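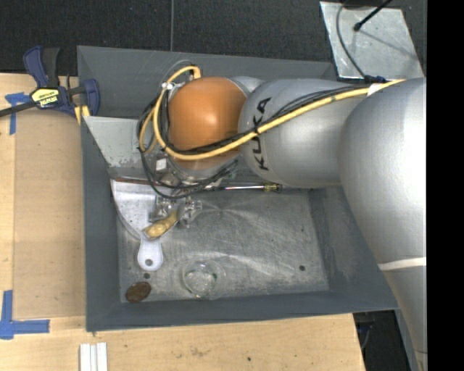 Collex gripper on our KUKA, over the test tray. Spatula, coin, clear cup and screwdriver are all in the current object set.

Linetti Collex electric gripper: long-term review
By Karlijn Jansen
Posted Feb 27, 2020

I held off on this one because first-week reviews of grippers are nearly worthless. Everything grips foam blocks on day one. We've now had the Collex on the arm long enough to log 533 grasp attempts with it, bend one finger, break one cable tie mount and rewrite our wrist wiring twice, so I feel ready to say that I really, really like this thing.

Short version if you're shopping: the best small electric gripper I've used for picking thin stuff off a flat floor, let down a bit by its cable exit and by a manual that reads like it was assembled from three other manuals. Buy it if your objects are awkward. If you only move boxes, save your money.

What we're coming from

Our previous gripper was a Sveinbjörnsson pneumatic, the small parallel model. I have nothing bad to say about it as a clamp. It closes fast, it closes hard, and it survived years of students. But it has open and closed and not much in between, and our work moved toward mixed household objects in a shallow tray, where "closed, hard" is a good way to launch a plastic cup at a colleague. Géza Tóth kept a regulator on the bench and turned the pressure down by hand for the fragile items, then up again for the tools. You can guess how often we forgot.

So the wish list was force control, position feedback at the fingers, and fingertips slim enough to get under things. The Collex does all of that.

Mounting it

The flange pattern lined up with ours using the adapter plate Linetti sells separately (order it together with the gripper, shipping on the plate alone was silly). Mechanically it took us a morning. Jhonatan Castaño added his own brackets below the wrist to carry the fittings, which makes it look busier down there than it does in the brochure, but everything is reachable with a hex key and nothing has rattled off.

Wiring is where I'd ask Linetti to try harder. The connector leaves the body sideways, straight into the space where you'd like the wrist to rotate. We went through two versions of the routing before we got one we trusted. The version we kept leaves the black cables in generous loose loops at the wrist, with the thick yellow one going over the top of the joint. It isn't elegant! But tight bundles pulled at the connector whenever the last axis went far around, and the loose loops don't. The price is that a loop can hang low near the tray, so we added a keep-out margin at the walls. A right-angle connector option would fix most of this.

Controller

We run it from a Mostulow controller, the compact one, and the pairing was smooth. Wael Gaber had the fingers opening and closing from our own code before lunch, and position readback came up without any fiddling. Force readback took longer. The register table in the manual lists the force value in one unit, the vendor utility shows another, and the scaling factor is in a footnote on a different page. Once you know, it's fine. I've taped the page to the cabinet.

Update rate is good enough for closing until contact and then holding. I wouldn't try anything faster with it, like reacting to slip in the middle of a swing, and Linetti doesn't claim you can.

How it grips

Stroke is 80 mm, which suits this kind of tray work. It'll straddle a drinking cup and still come down to nothing for thin things. Our tray has sloped walls, and the sides of the fingers are narrow enough that we can work fairly close to them before the planner complains.

Some notes by object, from my log and my memory:

Spatula. White plastic, paddle-shaped, lies dead flat. I expected this to be the worst one and it turned into my favorite. Grab it across the narrow part with low force and it comes up level nearly every time. Grab it by the round end with the hole and it swings. We also use it as a platform, putting a second object on top and asking the arm to take only the top one, and for that the finger position readback is worth the whole purchase price to me. You can tell from the width alone whether you closed on the thing you wanted or on the spatula as well.

Screwdriver. Yellow and black handle, slender metal shaft. By the handle, no trouble. By the shaft, the stock pads are a little too smooth and it rotates in the grip, tip down. We tried a thin rubber skin on the pads, glued on by Géza, and it helped a lot. The rubber needs replacing often, though, and the edges peel.

Clear cup. The hard part here is vision, as anyone with a depth camera knows. When the position estimate is right, the Collex is lovely with it — it touches, feels the wall, stops. When the estimate is off you get one finger inside the cup and one outside, which oddly is also a pretty secure grasp.

Coin. Still bad. I'd love to tell you otherwise. The fingertips are thin but they aren't fingernail thin, and the floor has no give. Our best trick is to slide the coin to a wall and pinch it against the slope, and that's more planner than gripper. Poul Riis machined a set of beveled tips for us, with the last 2 mm brought down to an edge, and those improved things. They also scratch. Look at any of our tray floors and you'll see how many approaches came in a hair too low.

About that bent finger: my fault. I had the floor height set from the old tray and drove straight down at a speed I won't print. The arm stopped, the gripper faulted, and the finger was visibly off. Two screws, new finger, rerun the homing routine, back in business the same afternoon. I was so relieved that the body and the drive were fine. On the old pneumatic a hit like that would have meant pulling the whole jaw.

Things I'd change

The cable exit, as above. The status light, which sits on the side facing the arm on our mounting, so you have to crouch to see it. The homing routine opens fully before it closes, and if you're already down in a tray next to a wall that's a bump you didn't plan for. We now always lift before homing. And the cable tie mount is a little plastic ear that snapped the first time Jhonatan leaned on it. He replaced it with one of his brackets.

Setup tip that has nothing to do with Linetti

Clamp the tray. We use an ordinary bar clamp over the rim and the table edge, and blue painter's tape on the wood for marking. With a force-controlled gripper you start doing more pushing and sliding than you used to, and a tray that has crept a little will have you blaming the calibration. I lost a full day to that in the first week.

Price and support

We paid extra for the spare finger kit and I'm glad. The adapter plate and the kit together added 400 euros to the order. Support answered both of my emails with a real reply from someone who had clearly had the gripper open on a bench. They told me a revised manual is planned for April, and I'll update the wiring section if the connector changes along with it.

Would I buy it again? Yes, and I've already put in the request for one on the second arm. The Sveinbjörnsson is going to Wael, who wants it for crates.

Next up is a longer run with Poul's beveled tips against the stock ones, same tray and same objects. If you've found a fingertip that picks up a coin from bare floor without chewing up the surface, please write to me, I'll happily print it and try.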